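Alte Handarbeitshefte und Schnittmuster richtig aufbewahren

Wer Strick- und Nähhefte vom Flohmarkt mitbringt, hat meistens auch den Keller mitgekauft, in dem sie gelegen haben. Das Papier ist dünn, die Klammern rosten, und die Schnittbögen sind so oft falsch gefaltet worden, dass sie an den Knicken durchscheinen. Mit etwas Geduld lässt sich das meiste davon wieder benutzbar machen.

Muffigen Geruch entfernen

Hefte einzeln aufgefächert in einen Karton mit Deckel stellen. Auf den Boden kommt eine flache Schale mit 200 g Natron. Das Natron darf das Papier nicht berühren. Nach 21 Tagen ist der Geruch bei mir fast immer weg, sonst das Natron austauschen und von vorn anfangen. Kaffeepulver geht auch, hinterlässt aber seinen eigenen Geruch. Parfümierte Tücher oder Sprays bitte weglassen, die ziehen in das Papier ein und bleiben dort.

Hefte mit sichtbarem Schimmel gehören nicht in denselben Karton. Ich werfe sie weg, auch wenn es wehtut.

Rostige Klammern

Die Klammern von der Heftmitte her mit einem stumpfen Messer aufbiegen, dann von außen herausziehen. Dabei ein Stück festen Karton unter das Messer legen. Neu geheftet wird mit Leinenzwirn durch die alten Löcher, drei Stiche reichen. Rostflecken bleiben, wo sie sind. Zitronensaft macht sie heller und das Papier brüchig.

Schnittbögen glätten

Bügeln geht, wenn man vorsichtig ist: niedrigste Stufe, kein Dampf, ein sauberes Baumwolltuch dazwischen. Erst an einer Ecke probieren. Bei Bögen mit bunten Linien drücke ich das Eisen nur auf und schiebe nicht, die Farben können schmieren. Risse von hinten mit Japanpapier und Kleister schließen. Gewöhnliches Klebeband wird gelb und löst sich irgendwann, der Kleberand bleibt.

Den Originalbogen nie zerschneiden. Die gewünschte Größe mit weichem Bleistift auf Seidenpapier oder Malerfolie abpausen und die Kopie beschriften: Heft, Nummer des Modells, Größe, Nahtzugabe ja oder nein. Ich habe jahrelang nur die Größe draufgeschrieben und besitze nun einen Stapel Ärmel, zu denen kein Kleid mehr gehört.

Aufbewahren

Hefte stehen bei mir in Stehsammlern von Studik, nicht zu eng. Lose Anleitungen kommen in Hüllen aus Polypropylen. Weich-PVC klebt nach ein paar Jahren an der Druckfarbe fest. Große Bögen rolle ich auf Papprohre von 100 cm Länge, mit säurefreiem Seidenpapier dazwischen. Die Rohre liegen waagerecht im Schrank. Der Dachboden ist im Sommer zu heiß, der Keller zu feucht.

Für Stricknadeln, die oft mit den Heften zusammen verkauft werden: Metallnadeln mit feiner Stahlwolle abreiben und mit einem trockenen Tuch nachwischen. Holznadeln leicht mit Wachs einreiben und über Nacht liegen lassen, bevor wieder Wolle darauf kommt.

Ein Verzeichnis anlegen

Klingt nach Arbeit, spart aber Doppelkäufe. Ein Schulheft genügt. Pro Zeile ein Titel mit Jahrgang und Zustand, dahinter die zwei oder drei Modelle, die man wirklich machen will. Ich nehme es zu jedem Flohmarkt mit. Der nächste ist im Juni.

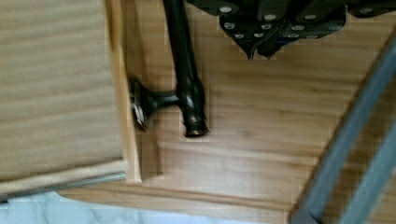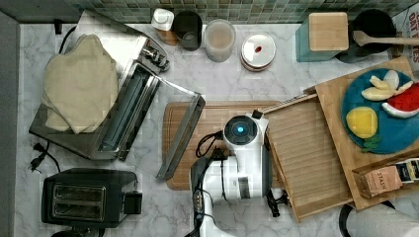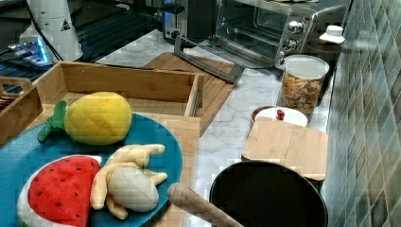 Trinh Thái schreibt dazu: Bei den Schnittbögen würde ich das Bügeln ganz lassen. Ich lege sie zwischen zwei Lagen Löschpapier unter einen Stapel Bildbände und warte eine Woche. Die Knicke gehen nicht völlig heraus, zum Abpausen reicht es aber. Und beim Zwirn lieber ungewachsten nehmen, der gewachste hat mir auf dem Mittelbogen Fettflecken gemacht. Welchen Kleister nimmst du für das Japanpapier? Mein Tapetenkleister wellt sich beim Trocknen jedes Mal.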